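Drurell has released version 2 of Skenov, its planning and control package for mobile manipulators, with a new planner for doors, drawers and other hinged or sliding parts. The update went out to existing license holders on June 2, 2022.

The main change is in how the software treats a door. Earlier releases planned the reach, the pull and the move through the opening as separate steps, and the robot stopped between them to look again. Skenov now plans the three together and keeps updating its estimate of the hinge position while the door moves. Drurell says this cuts planning time by up to 30 percent on kitchen tasks such as loading a microwave. 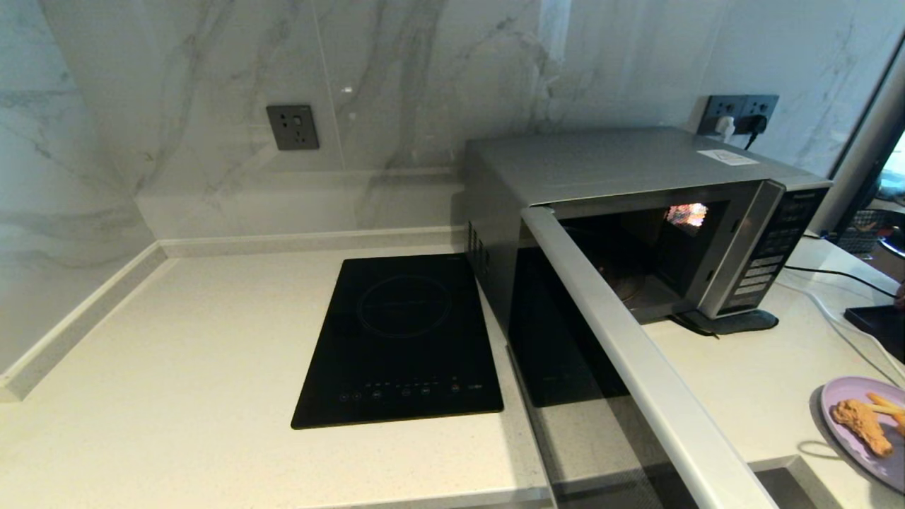 Shiny surfaces were the other target. Glossy tile, dark glass and tinted door panels return patchy depth readings, and the old perception module often filled the gaps with obstacles that did not exist. The new one marks those areas as unknown and checks them from a second viewpoint before the arm commits to a path. It also keeps a separate map for thin objects — mainly cables — that used to drop out during filtering.

"Most of our bug reports in May were a plate going into a microwave and the planner refusing to move because of a reflection," said Ginette Leblanc, who leads the perception team. She said the company replayed 584 logged runs against the new code before release.

The package includes a log viewer called Elunen, which shows the planned path next to the recorded one and lets users step through each replanning event. Guérin, an integrator that tested the beta in nine kitchens, asked for the tool after its staff had trouble working out why a run had stopped.

Configuration files from the previous version need to be converted with a script in the tools folder. Force limits are not carried over and must be entered again by hand.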